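3. What people do with a marked table

I should say up front that I came to this topic through my own kitchen. I had a table I was scared of. Coasters everywhere, a cloth on top of the cloth, and guests who held their cups in midair because I looked so nervous! So when I started asking households in Pultard and Busum how they look after the surfaces they eat and work at, I was half hoping somebody would cure me.

We ended up with 309 usable diary entries from 51 households, most of them kept through December, when tables get a real workout. I read every entry twice (some of the handwriting needed a third go). The largest group, 35 households, covered the table before doing anything messy. Plastic cloths were common in Busum. In Pultard people liked paper off the roll, the plain brown kind, taped down or just left to slide around.

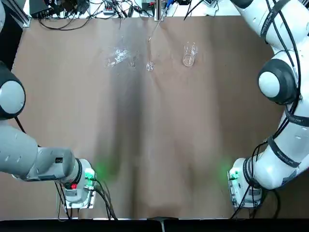 3.1 Covering, and then giving up

What surprised me was how often the covering stopped after the first mark. One household in Pultard wrote four pages about protecting a new table, then a single line about a ring from a jar, and after that the cloth never came up again. I find that very relatable. The Makari scale, which we used to score worry about household objects, has a top score of 70, and I'd expected worry to climb after the first stain. In our diaries it mostly dropped, and it dropped fastest for small marks with a shape people could put a name to.

Faint marks were talked about differently from dark ones. A dark burn got a story and a culprit. A pale brownish stain like the one in Figure 2 tended to get a shrug, and several people wrote that they only saw theirs when the light came in low.
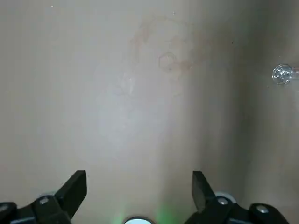 Figure 2. Faint, roughly circular stain on a pale surface, with a small hexagonal outline in its lower part.

I went back to the Pichler interviews to see if the shruggers were simply less tidy people. They weren't, as far as I can tell. Quite a few of them ironed their dish towels.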